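Material und Methoden

Auswahl der Dessins

Untersucht wurden bedruckte Haushaltstextilien mit hellem Grund und vegetabilem Motiv. Ausgangspunkt war der Musterbestand der ehemaligen Stoffdruckerei Shearer, der seit der Auflösung des Betriebs im Archiv Luredley liegt und dort nach Druckverfahren, nicht nach Motiv, geordnet ist. Für jedes Dessin existiert eine Karteikarte mit Angaben zu Rapporthöhe, Schablonenzahl und Farbstoffklasse; bei den älteren Beständen fehlt die Rapporthöhe häufig und musste am Coupon nachgemessen werden. Der Bestand umfasst über 3000 Karten. Nach Ausschluss der Dubletten und der Karten ohne erhaltenes Stoffmuster verblieben 2770 Dessins, die in die Klassifikation eingingen.

Als vegetabil gilt ein Dessin, wenn mindestens das Hauptmotiv aus Blatt, Ranke, Zweig oder Blüte besteht. Früchte wurden gesondert erfasst und bleiben hier außer Betracht. Mischformen mit Streifen- oder Karofond wurden der Gruppe zugeordnet, deren Element im Rapport die größere Fläche deckt. In Zweifelsfällen entschied eine zweite Sichtung durch Ross Cowie, dessen ältere Systematik der Rankenmuster (Cowie, Typ A bis D) in modifizierter Form übernommen wurde. Typ C, die freie Ranke ohne erkennbare Stammlinie, erwies sich dabei als zu weit gefasst und wurde in offene und geschlossene Ranken geteilt. Offene Ranken laufen über die Rapportgrenze hinweg weiter, geschlossene enden innerhalb des Rapports in einer Blüte oder einem Blattpaar.

Druck und Fixierung der Proben

Für die koloristischen Messungen wurden Neudrucke auf gebleichtem Baumwollgewebe in Leinwandbindung hergestellt, da die historischen Coupons durch Lagerung und Lichteinfluss uneinheitlich vergilbt sind. Verwendet wurden Pigmentdruckpasten der Reihe Zernamo in den Tönen Graugrün, Oliv und Braun. Die Pasten wurden unverdünnt sowie in einer mit Verdickung gestreckten Abstufung gedruckt. Nach dem Trocknen bei Raumklima folgte die Fixierung in Heißluft bei 180 °C. Eine Nachwäsche unterblieb bei der Hälfte der Proben, um den Einfluss von Binderresten auf den Glanz des Fonds abschätzen zu können.

Das Graugrün zeigte sich im Ansatz empfindlicher als erwartet. Schon geringe Schwankungen der Auftragsmenge verschieben den Ton merklich ins Gelbliche, während das Braun innerhalb derselben Charge stabil blieb. Proben mit sichtbarem Rakelstreifen wurden verworfen und nachgedruckt. Die Konturschärfe wurde am Blattrand unter dem Fadenzähler beurteilt, und zwar getrennt in Kett- und Schussrichtung.

Farbmessung

Gemessen wurde mit einem Spektralphotometer in Kugelgeometrie unter Einschluss des Glanzes. Jede Probe lag dabei in vier Lagen übereinander, um ein Durchscheinen der Unterlage auszuschließen. Aus den Remissionswerten wurden die CIELAB-Koordinaten für Fond, Hauptmotiv und Nebenmotiv bestimmt. Als Motivkontrast wird im Folgenden der Betrag der Helligkeitsdifferenz zwischen Hauptmotiv und Fond bezeichnet; der Buntheitsunterschied wird getrennt geführt. Die Trennung ist bei blassen Rankendrucken notwendig. Ein Graugrün geringer Sättigung kann gegenüber Weiß einen deutlichen Helligkeitsabstand aufweisen und dennoch als farblos beurteilt werden.

Umfeld und wahrgenommener Kontrast

Der wahrgenommene Motivkontrast hängt neben den Druckfarben vom Umfeld ab, in dem die Fläche betrachtet wird. Bei dunklem Umfeld erscheint ein weißer Fond heller, und schwach gesättigte Motive treten zurück. Dieser Simultaneffekt ist für einfarbige Felder gut beschrieben, für gemusterte Flächen mit kleinteiligem Motiv dagegen nur vereinzelt untersucht. Erschwerend kommt hinzu, dass profilierte Wandflächen selbst ein Linienraster bilden und je nach Lichteinfall unterschiedlich hell ausfallen können. Abbildung 2 zeigt eine solche Konstellation mit einem Dessin aus Blattranken und kleinem Blütenmotiv.

Abbildung 2. Weiße Tischdecke mit graugrünen Blattranken und kleinen braunen Blüten vor dunkelgrauen, senkrecht gerillten Wandflächen; die Rückwand erscheint heller als die Seitenwände.
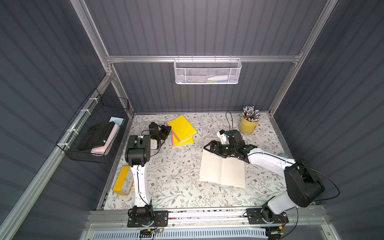 Abmusterung

Die visuelle Beurteilung erfolgte im Abmusterungsraum des Instituts in Floltness unter Normlichtart D65. Die Prüfpersonen beurteilten jeweils ein Probenpaar nach der Frage, auf welcher der beiden Flächen das Motiv deutlicher hervortritt. Unentschieden war zugelassen. Die Proben wurden flach und ohne Falten auf einen neutralgrauen Träger gelegt, der gegen einen hellen und einen dunklen getauscht werden konnte. Zwischen zwei Trägerwechseln lag eine Adaptationspause, während der ausschließlich das neutrale Feld zu sehen war.

Die Reihenfolge der Paare wurde für jede Prüfperson neu gezogen. Wiederholungspaare dienten der Bestimmung der inneren Übereinstimmung. Datensätze mit widersprüchlichem Urteil bei mehr als der Hälfte der Wiederholungen gingen nicht in die Auswertung ein. Eine Farbsinnprüfung war vorgeschaltet.

Auswertung

Aus den Paarurteilen wurde nach dem Modell von Thurstone (Fall V) eine Intervallskala des wahrgenommenen Kontrasts berechnet, getrennt für jeden Träger. Die Skalenwerte wurden anschließend gegen die gemessene Helligkeitsdifferenz aufgetragen. Rapporthöhe und Deckungsgrad gingen als Kovariaten ein. Die Flächendeckung wurde aus Scans der Coupons ermittelt, wobei der Schwellenwert zwischen Fond und Motiv für jede Farbstellung einzeln gesetzt werden musste; ein gemeinsamer Schwellenwert hätte die feinen Stiele der offenen Ranken dem Fond zugeschlagen.

Für die geschlossenen Ranken reicht die Zahl der erhaltenen Farbstellungen nicht aus, um eine Wechselwirkung zwischen Deckungsgrad und Umfeld zu prüfen. Sie werden im Ergebnisteil deskriptiv behandelt. Die historischen Coupons wurden ergänzend vermessen, ihre Werte sind wegen der Vergilbung jedoch nur innerhalb einer Karteimappe vergleichbar.

Kontakt: Redaktion Textil und Oberfläche, Floltness | © Archiv Luredley, 27. August 2018 | Nach oben

Verwandte Beiträge
Pigmentbinder und Fondglanz im Baumwolldruck
Zur Vergilbung gelagerter Stoffcoupons: Messreihen aus dem Bestand Shearer
Rapporthöhe und Schablonenzahl in der Karteiüberlieferung
Cowie, R.: Rankenmuster. Eine Systematik in vier Typen
Simultankontrast bei kleinteilig gemusterten Flächen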